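About the Plasow Fair Association

Print | E-mail

The Plasow Fair Association puts on the Plasow District Fair every September and looks after the fairgrounds for the rest of the year. We are a nonprofit membership organization. The fair runs for 3 days, Friday through Sunday, on the grounds at the end of Kohlhase Road.

Our history

The first fair was a one-day livestock show held in a pasture north of town. The farmers who organized it came mostly from Plasow and Brullia townships, and the two townships still split the seats on our board evenly. The association bought its own land a few years later and moved the show there, along with a cook tent and a borrowed judging ring. The main barn was built next, then the grandstand. The original barn burned and was replaced by the steel building we use now. The grandstand is still the old one, with new seats and a new roof.

The pageant was added when the fair went to three days. For a long time it was held on a hay wagon in front of the grandstand. It moved indoors to Neltesar Hall after two rainy years in a row, and it has stayed there.

What we do

The fair is the largest part of our work. Last year 141 exhibitors entered animals, produce, baking, quilts, photography and woodworking. Entry rules and class lists are in the premium book, which is mailed to members in the spring and can be picked up at the office by anyone else. Open classes have no residency requirement. Junior classes are limited to exhibitors who live in the district or belong to a club that meets in it. 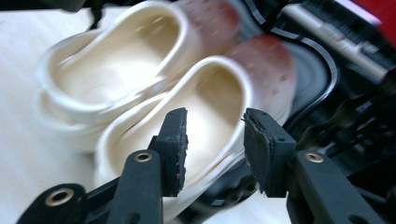

Pageant contestants must be at least 17 on the first day of the fair and must live in Plasow or Brullia township. Judging is in interview, speech and evening wear. The winner receives a scholarship of $900, paid to her school after she finishes her first term. During her year she rides in parades, hands out ribbons at the livestock shows and represents us at the state fair convention. Her travel is paid by the association. A junior pageant is held the same weekend – it carries no scholarship, and the entry form is one page.

Outside of fair week the grounds are open for rental. Neltesar Hall has a kitchen, a stage and tables and chairs, and is used for wedding receptions, auctions, 4-H meetings and the township caucuses. The barns are rented for winter storage of boats and campers. Storage goes in on one Saturday and comes out on one Saturday, and we can't open the barns in between. Please plan for that before you sign.

How we are run

The association is governed by a board of directors elected by the members at the annual meeting. Directors serve without pay. The board meets monthly in the fair office, and meetings are open to the public except when personnel or contracts are discussed. Minutes are posted on the office door and kept in a binder inside.

Our fair manager is Helju Rozīte. She handles vendor contracts, entries and grounds rental, and is the person to call with most questions. She came to us as superintendent of the poultry barn and still runs that show.

We are supported by gate admissions, rentals, memberships and local sponsors. We also receive a share of state aid for premiums, and that money is paid out to exhibitors in full. It doesn't go toward buildings or entertainment.

Membership

Anyone 18 or older may join. Members may vote at the annual meeting, receive the premium book by mail and get a weekend gate pass. Dues are paid by the calendar year. Forms are at the office and at the feed store in Brullia.

Contact

The fair office is the white building inside the main gate. It is open weekday mornings most of the year and all day during the month before the fair. If the gate is closed, use the side entrance on Kohlhase Road. Mail and entry forms can be left in the slot by the door.

Last updated February 8, 2022

Print | E-mail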